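Tovell Stacking Shelf, Four-Tier: A Review After One Long Winter of Yarn

I bought the Tovell because my yarn had taken over the guest bed and my sister was threatening to visit. It cost $89, and the box promised assembly "in moments." I suppose an hour and ten minutes is made of moments.
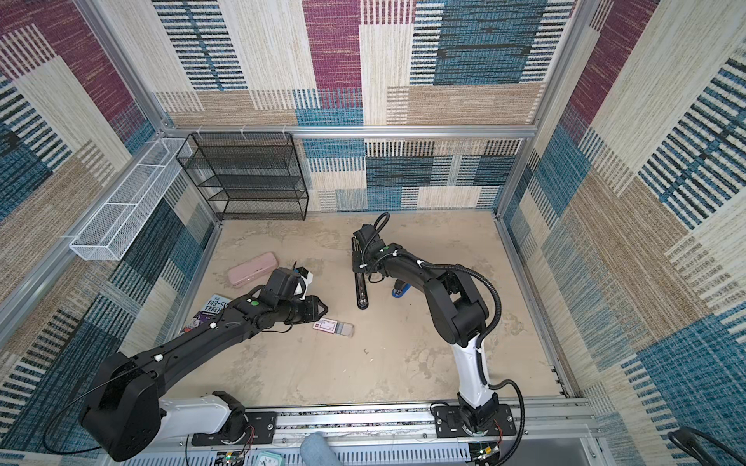

Yarn is a terrible thing to store. It's light, it rolls, and it snags on anything with an end sticking out. Solid shelves hide the skeins at the back until you've bought the same green twice, so I was sold on mesh from the start. A black wire unit with four open tiers lets you see what you own from across the room, and it looks its best empty, a condition mine enjoyed for one evening. The trouble is the cut ends of the wire. Tovell caps the front ones and leaves the back ones to their own devices, and they've eaten part of a mohair scarf.

Strength is better than I expected. I had 216 skeins on it by February, plus a jar of buttons that weighs as much as a small dog, and the tiers barely sagged. The second shelf does lean to the left a little.
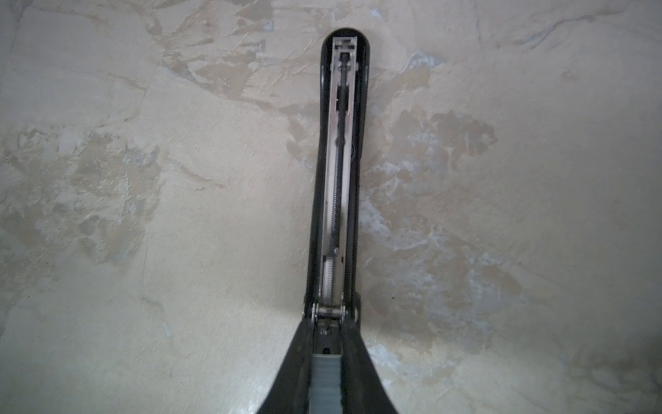 It has leaned since the first day, and I've tightened everything that can be tightened. Tovell's help line suggested I check whether my floor was level. My floor was laid in a hurry by my uncle, so they may have a point.

I also tried the Nowicki cube set, which is handsome and costs over twice as much. The cubes are deep enough to lose a cardigan in, sleeves and all. It went back to the store in September, and I kept the little bag of spare screws out of spite.
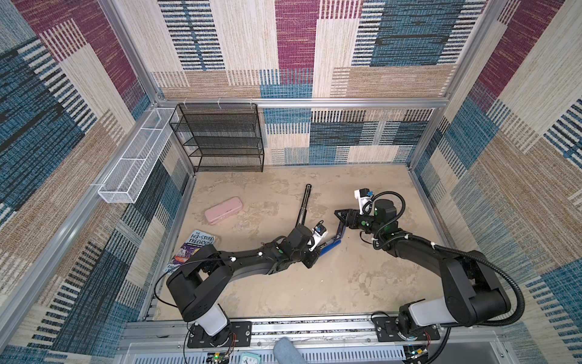 Jocelyn Ocampo wrote in to say that I had the tiers in the wrong order: "The one with the thicker rim goes second from the bottom. Mine leaned for a year until I swapped them." She adds that felt pads pushed over the back wires will save the mohair, and that she wouldn't trust the top tier with buttons.

I swapped the tiers on Sunday. The lean has moved to the third shelf, where it bothers me less. Four stars, and the buttons are staying where they are.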